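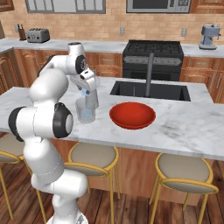
Fig. 4 – Rendered view. Arm over marble island, gripper next to a glass tumbler.

Section 4. Setting up the Mitley groove sampler for a first session

Read section 3 first if you haven't flashed the firmware. Everything below assumes version 2 or later. On version 1 the menus are in a different order and the swing page is missing.

You need:
the sampler and its own power supply
two 1/4 inch cables (TRS if your mixer takes them)
a MIDI cable, 5 pin, if you're using an outside clock
a memory card, formatted in the unit and not on a computer
headphones

CAUTION: Speakers off before you plug anything in. The outputs thump at power up. Loud.

4.1 Connecting

1. Power supply in. Leave the switch off.
2. Left and right outputs to two mixer channels. Panned hard left, hard right. Mono rooms – use the left output only, it sums by itself.
3. Channel gain all the way down.
4. Headphones in the front jack.
5. Card in the side slot, label up, until it clicks.
6. Switch on. Wait for the pad lights to stop chasing.
7. Mixer on, then speakers. Bring the gain up slowly while a pad plays.

Note: Turning off goes the other way. Speakers, mixer, sampler.

4.2 Formatting the card

1. Hold SHIFT, press DISK.
2. Turn the knob to FORMAT.
3. Press the knob. Screen asks SURE?
4. Press again.

Takes a while on big cards. Don't pull it. A full card holds 3,930 samples in the file list, after that the unit will still save but the browser wont show the new ones. Move old stuff off.

CAUTION: Format wipes everything, including patterns. There is no undo.

4.3 Loading a kit

The Hurnitz kit is on the unit already, in bank A. Drum machine sounds, kicks and claps mostly, plus a few toms and the short vocal stabs. Good enough to learn on.

1. Press KIT.
2. Knob to A-01. Press.
3. Tap the pads. Bottom row is kicks, next one up is claps and snares.
4. To swap a sound, hold its pad and turn the knob. Let go when you hear the one you want.
5. SHIFT + KIT saves. Give it a name or you'll lose it in the list.

Note: Swapping a sound doesn't change the level. Some of the toms are much hotter than the kicks. Hold the pad and use the LEVEL slider.

4.4 Recording your own samples

1. Source into the rear input. Phono players need a preamp, there isn't one inside.
2. Press SAMPLE.
3. Set the input level so the meter touches yellow on the loudest part. Red is clipping and it's ugly.
4. Press REC. Play the record. Press REC again to stop.
5. TRIM opens. Left knob for start, right knob for end.
6. Press the pad you want it on.

Longest single sample is 80 seconds. Recording stops there without a warning, so watch the counter. For vocals, keep the start point tight. A late start makes the whole pattern feel draggy and you'll blame the swing.

4.5 Making a pattern

1. Press PATTERN, pick an empty slot (slot light off).
2. Set the tempo. Hold TEMPO and turn. Tapping works too, four taps minimum.
3. Length. Start with one bar.
4. Press REC then PLAY. You get a one bar count in.
5. Play the kick. It loops, so add the clap on the next pass.
6. Wrong hit? Hold ERASE and the pad while it comes around.
7. Press REC to drop out of record. Pattern keeps going.

Quantize is on by default at 16ths. For a looser feel turn it down to half strength before you record, not after. After works but it only affects new hits.

4.6 Swing

1. SHIFT + TEMPO.
2. Left knob moves all pads together.
3. Hold one pad and turn the left knob to change that pad alone.

Try it on the hats first. Leave the kick straight. If you are syncing to another drum machine, put swing on one box or the other. Both together sounds broken.

4.7 Clock from outside

1. MIDI cable from the master's OUT to the sampler's IN.
2. SETUP, page 3, CLOCK. Set to EXT.
3. Press play on the master. The tempo display shows EXT and the PLAY light blinks.
4. If it doesn't blink, check the cable isn't in THRU.

Note: With a Nardale sequencer as master, start is nearly a 16th late on the first bar. Put an empty bar at the front. A fix is planned for November.

CAUTION: Don't change the clock setting with a pattern running. Stop first. Stuck notes otherwise, and then only a power cycle clears them.

4.8 Saving

Patterns live in memory until you save. Memory is gone at power off.

1. Stop playback.
2. SHIFT + PATTERN.
3. SAVE ALL. Press the knob.
4. Wait for DONE. Really wait.

The project file goes in the folder called SESS. Copy that folder to a computer after each session. Cards fail.

4.9 If something's wrong

No sound, pads light up – output muted. SHIFT + LEVEL.
No sound, pads dark – the kit didn't load. Do 4.3 again.
Hum – try another outlet, same strip as the mixer.
Crackle when sampling – input level to high, or a dirty jack.
E 422 on screen – card not read. Take it out, put it back, format if it keeps happening.
E 944 on screen – memory full. Delete unused samples from the kit, save, restart.

Anything else, contact Goossens support with the serial number off the bottom plate and the firmware version from SETUP, page 1.

Section revised 12/03/2022, L. Dierckx. Changes: 4.6 and 4.7 rewritten, error codes added.

Next: Section 5. Song mode and live muting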